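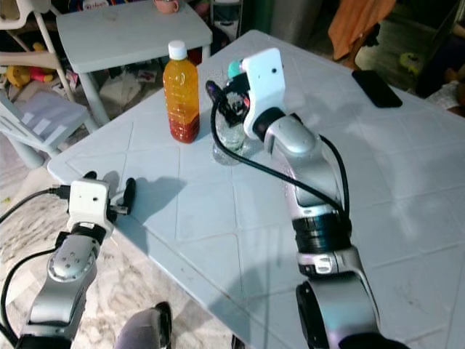
The plastic table is a light piece of furniture made wholly or mainly from moulded plastic, used indoors and out for eating, drinking, play and general work. It is usually sold alongside plastic chairs, and often ends up serving as whatever surface a household happens to lack. Makers describe it as weatherproof, stain-proof and maintenance-free, claims which should be treated with some caution. The top is seldom left quite plain. A faint embossed pattern is common, such as the diamond tiles on the white table with the two bottles and the phone on it, and catalogues tend to credit such patterns with more than has been shown.

Construction

Most plastic tables are made by injection moulding, usually in polypropylene. The top may be cast in one piece with a shallow rim, with ribs on the underside to stop it sagging. Legs are either pushed into sockets or screwed on. Smaller models often have splayed legs, which widen the footprint and make the table harder to tip, though they are also easier to trip over. Some tables have a hole in the centre for a parasol, closed by a loose cap that is frequently lost.

Published load limits vary a good deal and are rarely explained. The Kohlhase garden range was advertised as having been "tested 1,000 times", without any statement of what was done to it or what weight was used. A limit given for an evenly spread load says little about a person leaning on one corner.

Surface patterns

The embossed top is generally said to give grip, to hide scratches and to help water drain. The first claim is doubtful for anything with a flat base, as the relief is often too shallow to feel through a glass or a bottle. The second has more to support it: fine scratches do show less on a broken surface than on a glossy one. The third is the weakest. Unless the top slopes or has drainage holes, water stays where it falls, and a pattern may simply hold it in smaller amounts. The grooves also collect dirt, and a cloth that cleans a smooth top in one wipe may need to be followed by a brush.

Howard Mellor, whose household survey is still the one most often quoted on the subject, received 673 replies from owners of patterned tables. He reported that most were content with them. His respondents were recruited through a mailing list run by the retailer Feveo, however, and the survey did not ask whether they had ever owned a smooth table for comparison.

Colour and ageing

White is the usual colour and is popularly thought to stay cooler in the sun. This is broadly true when it is set beside dark green or brown. It is less true that white lasts longer. Sunlight makes untreated plastic chalky and brittle whatever the colour, and yellowing is easier to notice on white. Additives slow the process, but a label reading "UV protected" does not say how much has been added or for how many years it will work.

The often repeated figure of 26 years for the life of a good plastic table comes from a Nondora brochure. No source was given there, and it has not been traced any further back.

Cleaning

Warm water and washing-up liquid are enough for ordinary dirt. Specialist products, among them Wovance cream, are sold for restoring whiteness. Their makers have published before-and-after pictures but no comparison with plain soap. Scouring powders remove stains along with some of the surface, after which the table tends to mark more readily. Coloured drinks, tomato and sun cream are the usual causes of lasting stains.

Disposal

Polypropylene can be recycled, and tables are commonly stamped with a symbol to that effect. Whether a particular table will be is another matter, as many household collections refuse large rigid items and they must be taken to a tip.

See also: Garden furniture; Folding table; Monobloc chair

Last revised 4 July 2023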